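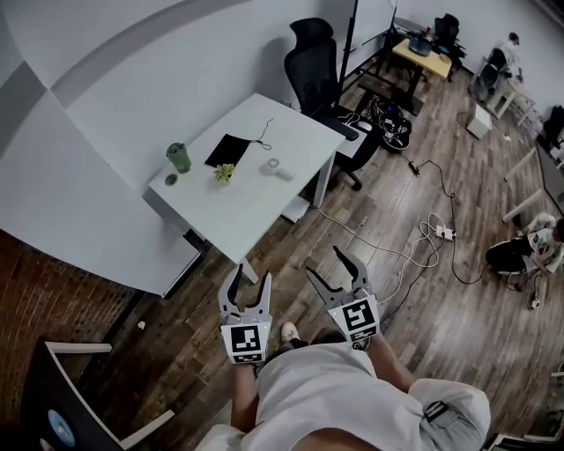 Judlow 双手夹爪桌面数据 数据说明(修订版)

版本状态:2024年6月修订。旧版索引已停用,请勿与本版混用。
维护:Praketti 数据组,Dorin Ciobanu、Thandeka Kekana
故障记录:Esther Kombo

内容概况

数据由操作者双手各持一只夹爪采集,不含机械臂遥操作。共537段,每段包含头部视角视频、左右夹爪视角视频、两只夹爪的位姿轨迹和开合宽度。任务以桌面小物件的拿取、移动和摆放为主。

位姿由夹爪自身的视觉惯性里程计给出,再用标记做两手之间的相对校正。采集程序为 Bouchard,离线处理程序为 Miltosov。

本次修订的原因

旧版发布后,Brittany Fehr 用它训练双手策略,回放时两只夹爪在接近目标的最后一段反复擦碰。她先查了控制器参数,没有发现问题,然后把轨迹叠回视频,看到右手轨迹落后于画面。随后数据组对全部片段重新检查,确认了下面两个故障。

故障一:右夹爪时间戳滞后

现象:右夹爪视频与位姿之间有148毫秒的固定偏差,左夹爪正常。慢速动作中不明显,快速合拢或两手交接时,位姿误差足以让指尖越过物体。

原因:采集程序重连右夹爪后没有重新对时,沿用了上一次会话的时钟偏移。只有在一次会话中途断开过连接的片段受影响,共36段。

触发断连的是供电。右夹爪主机的电源插头接在地面插排上,操作者走动时线缆被带动,插头松脱后又被人按回去。界面当时显示"已连接",操作者继续录制,没有人注意到日志里的重连记录。

处理:已按固定值平移右手位姿的时间戳,并逐段用夹爪闭合瞬间核对。修正后的片段在索引中标为 clock_fixed。需要复现旧结果的用户,可读取字段 raw_timestamp。

故障二:左右标记互换

现象:两手靠近或交叉时,处理程序把左夹爪的标记识别为右夹爪的标记,相对位姿出现一次跳变,几帧后又跳回。

原因:旧版处理程序在标记倾斜较大、编码读取失败时,会用"离上一帧最近"的规则补一个编号。两手相距远时这个规则没有问题,两手交叉时就会补错。
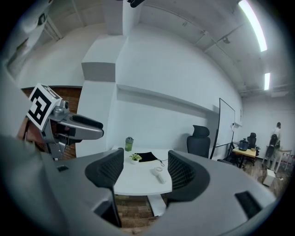

夹爪相机视角:左侧为另一只夹爪及其倾斜的标记块,开口处可见白色桌面。

处理:编号读取失败时不再补值,该帧的相对位姿写为空,有效位 pair_valid 置0。共有12段因空缺时间过长被移出训练集,放在 quarantine 目录,视频保留,位姿仅供参考。

使用时请先检查 pair_valid。直接把空值插成直线会把跳变变成一段虚假的平移,训练时看不出来,上真机后夹爪会横向扫过桌面。

安全事项

供电松脱那次采集中,操作者的脚同时被线缆勾住,身体前倾,右夹爪撞到桌沿。没有人受伤,一侧指垫更换。Francine Boychuk 据此修改了现场规程,后续采集执行以下各条:

操作者行走范围内不得有横过的线缆,走不开的用线槽压住。
插排放在行走范围以外,插头插好后用扎带固定。
录制期间他人不得在地面整理线缆。确需处理时,先口头叫停,操作者把两只夹爪放下再动手。
操作者佩戴头部相机时下方视野受限,开始前由另一人检查一遍地面。
任一设备重连,当前会话作废,重新对时后另开会话。

本版数据是在规程修改前采集的,画面中可以看到地面线缆。请不要把它当作场地布置的参考。

真机回放要求

用本数据训练的策略首次上真机时,须限速,急停由专人手持,两臂之间设置最小间距。Brittany Fehr 的回放就是靠最小间距保护停下来的,否则两只夹爪会正面相撞。即使使用修订版,这一保护也不要关闭。

已知但未修复的问题

夹爪视频为广角镜头,画面四周有暗边,未做裁切。旧版的畸变参数在边缘区域偏差较大,靠近边缘的标记角点不宜用于重新标定。
部分片段中有其他人员在背景里走动或坐着,未做遮挡处理。做场景重建时需自行加掩膜。
开合宽度在完全闭合附近有轻微抖动,来源尚未查清。怀疑与指垫形变有关,Thandeka Kekana 仍在测试。

目录

episodes 正常片段及已修正时间戳的片段
quarantine 移出训练集的片段
calib 相机内参、标记与夹爪之间的外参
logs 采集日志,含每次断连与重连记录
tools 时间戳检查脚本与轨迹叠加脚本

升级方法

删除旧版索引和由它生成的缓存,再下载本版索引。视频文件未改动,不必重新下载。升级后运行 tools 中的时间戳检查脚本,如仍报告右手偏差,多半是缓存没有清干净。

由旧版训练出的权重不建议继续微调,请从头训练。

问题反馈

请附上片段编号、出错时刻和叠加后的截图,发给 Dorin Ciobanu。涉及碰撞或人员安全的情况,同时抄送 Francine Boychuk,并暂停相关策略的真机运行,等待回复。下一次检查安排在10月,届时更新畸变参数。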